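4. Laying the Sosa summer mat

Revised 20 July 2022. Replaces the sheet packed in the box, which had steps 3 and 4 the wrong way round.

The Sosa is a slatted sleeping mat, 143 cm wide. The carton says it is "ready in seconds". Allow a quarter of an hour the first time, and longer if the bed is against a wall. The carton also says the mat "cools the body". It feels cooler than a cotton sheet when you first lie down. We make no claim beyond that, whatever the Mernitz leaflet may tell you.

Before you start

Clear the bed. Clothes can wait on a chair, or at one end of the mat once it is down, but not underneath it. Open a window if the mat is new, as the smell is stronger than the leaflet admits. If dust bothers you, wear a face mask while you unroll and wipe. Tie back long hair or keep it clear of the slats.

1. Strip the bed down to the mattress cover. A thin quilt may stay on underneath if you find the slats hard. Most people do, in spite of the word "cushioned" on the label.

2. Cut the two ties. Do not pull them off over the end of the roll.

3. Set the roll at the foot of the bed with the smooth side facing up, then unroll it towards the pillow end. Expect it to try to roll back. Leave a pillow on each end for an hour.

4. Wipe along the slats with a damp cloth, then with a dry one. Wiping across them catches the cloth.

5. Square the mat to the mattress. It will not line up perfectly. Split the difference between the two long sides.

Caution: do not stand on the mat, or kneel on it with your full weight on one knee. The "3,000 folds" test quoted by Mernitz was done on a flat bench and tells you very little about knees.

6. Arrange the quilt. A patchwork quilt such as the Warna looks well hanging at the side of the bed, and its edges soften the edge of the mat if you sit there. Tuck it in if you trip over it.

Note: the Warna is sold as "non-slip". Treat it as an ordinary quilt.
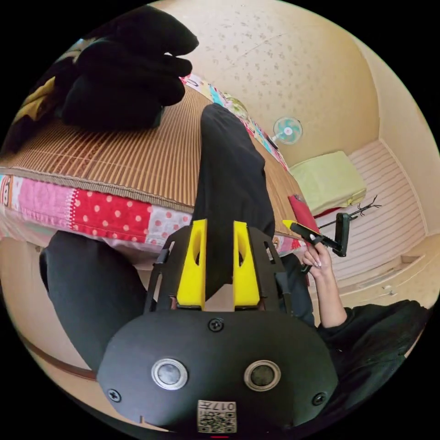
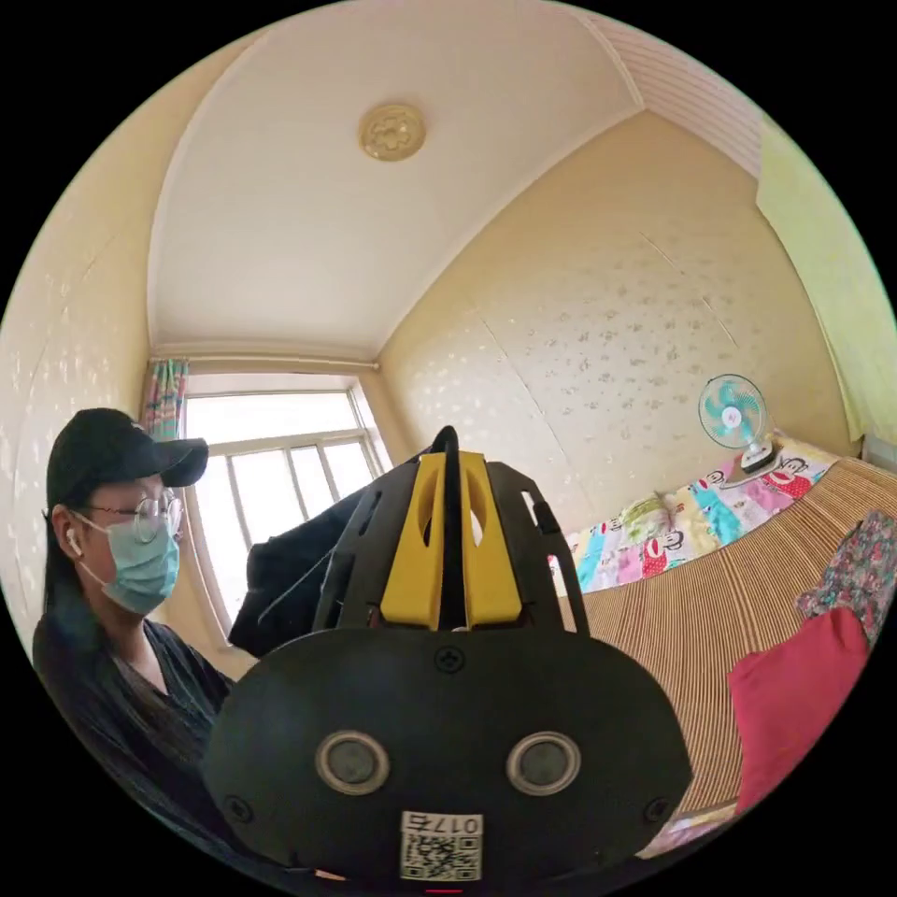

First picture: slatted mat on the bed, quilt at the side. Second picture: cap, glasses and face mask on, near the window.

7. Lie on the mat for a few minutes before you put anything else back. If you feel a raised slat, mark the spot with a bit of tape and turn the mat end to end. Should the raised slat still bother you, send the mat back. Sanding it down, as the old Wornatus guide advised, takes off the finish and ends your right to a refund.

Storing the mat

Roll it with the smooth side outwards and tie it loosely in two places. It should be fully dry. Lay it flat under the bed from December if you use a heavier quilt in winter. The storage bag (part 73) is optional, and an old sheet does the same job.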